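The Trial Period

Flutex gave you 15 days with the arm before they took any money. Kamonchanok Wattanapong had used 11 of them when her brother-in-law came up from Gavcombe to see what the fuss was about.

"It's 600 a month," she said. "With support."

"For one arm?"

"For one arm, and the practice room."

Lertchai Jaidee repaired clocks and did not like paying by the month for anything. He sat down in her chair without taking his coat off. The workshop in Flodville was cold and the kettle was at the other end of it.

The practice room was the part she liked. You built your job on the screen first, and the arm did it there as many times as you wanted. The program was called Nuchit. When a run was good enough you sent it down to the real arm on the bench.

"What does it do that you can't?" he said.

"It does it at night."

He thought about that. She packed small parts for model makers, each set on its own card, and in December she had packed until her wrists swelled. He had driven up to help for 5 days and been slow at it.

"Show me, then," he said.

She opened the run she had stopped at lunch.

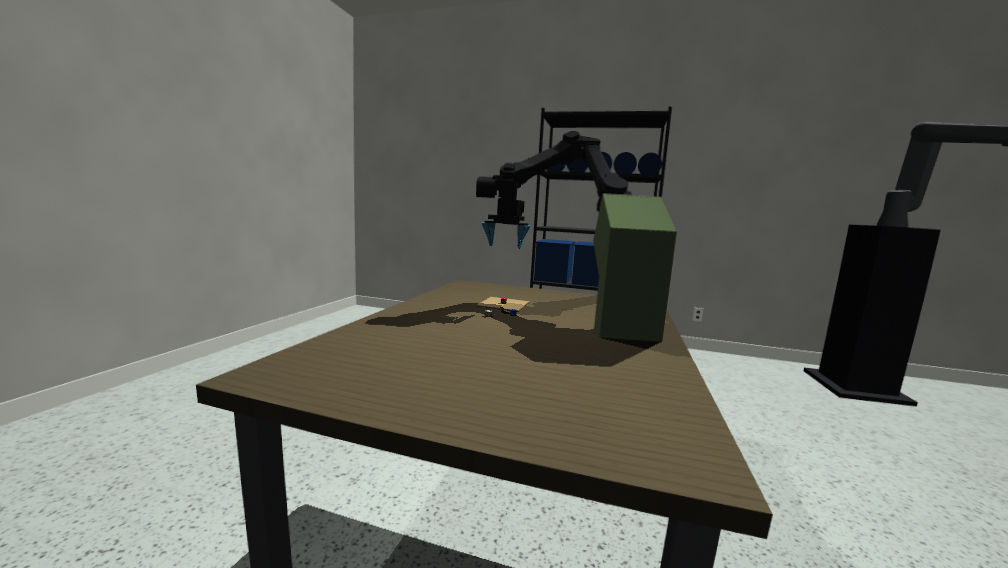 The order was a small one, and she had set it up at the back of the table to see how the arm managed the reach. Lertchai leaned in until his nose was near the glass. He wanted to know why she had left the big green block standing by the arm. She said it was there to be worked round, like the lamp on her own bench. He put a finger on the tiny pieces in front of the board and asked which was hers to lose. The blue one, she said. It had dropped the blue one twice that morning.

"And you'd pay for that?"

"It dropped it twice in an hour. I drop things too."

He took off his coat and hung it on the door. Then he asked her to start it again from the beginning, and slowly, so that he could watch the fingers close.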